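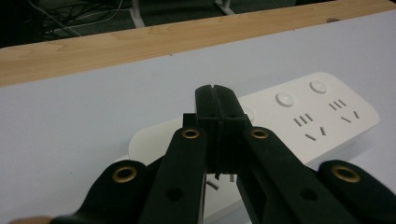
A white power strip on the table.

We have had the same power strip for 14 years, and it was never once put away. It lies on the table in the morning, it lies on the floor by the evening, and the next day somebody looks for it again. I want to write in its defence, but first I must admit that for a long time I was one of those people who wished to hide it.

There is a fashion now for rooms without cables. In March I visited a furniture shop, Vekuno, where every desk had a box underneath to put the power strip in. The box cost 15 pounds and the lid closed very nicely. I bought it. After two weeks I had stopped closing the lid, and after that I kept pencils in the box.

My opinion is that a thing which we touch many times a day should lie where the hand can find it. We do not hide the kettle. We do not put the bread knife in a box with a lid and two screws. Why must the socket be a secret? When it is behind the cupboard, a person of my age has to go down on the knees to charge a telephone, and coming up again is slower than going down.

I know the other side of the question. A cable across the floor is dangerous, and I do not defend this. Also the dust is a problem, and a white strip shows it sooner than a black one. Mine is wiped with a dry cloth, after I have pulled it out from the wall, and the work takes 90 seconds. The strip in the closed box was never wiped at all — I found this when I opened it for the pencils.

My sister-in-law keeps a very beautiful room. When I stayed there I asked where I could plug in my lamp, and we moved an armchair and a plant. She was embarrassed and I was too. I read in the evening by the light of the corridor.

So I would ask the people who design our homes to give us more sockets at the height of the table. Until they do it, I will leave the strip out, also when guests are coming.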